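Tables That Get Used: Our Term Looking After the Study Room at Wudomby

Introduction

For our project we wanted something close to home, and it doesn't get much closer than the tables we all sit at (and spill things on) every day. The study room at Wudomby had its new tables in December, and by the time we started our report they already had a bit of a life written on them. We decided to look at how people really use a table, what marks they leave behind, and what a gentle cleaning routine could put right.

What we did

We asked everyone who came in on a Thursday to fill in a short sheet, and ended up with 63 of them, which cheered us up no end! Most people stay for 60 minutes or so, and nearly all of them write by hand for at least part of that time. Pens and pencils slip off the edge of the paper far more than you'd think, and pale woodgrain shows every little streak.
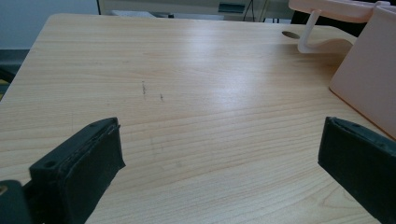
Pencil was the easiest thing to deal with. A soft rubber first, then a damp cloth, and most of our test marks lifted without any fuss. Ink was a different story, and rubbing at it too eagerly tended to spread it into a smudge that looked worse than the mark had. Scratches we simply left alone, as we didn't want to make anything deeper. We also learnt to check a surface from two sides, because the glare on a light tabletop can hide a good deal when you are standing in the wrong spot.

What people told us

The answers were lovely to read, if a little muddled. Several people liked having a stand or tray to put their things on, and a few wanted the cable holes kept clear. One sheet just said "more biscuits", and we have passed that on.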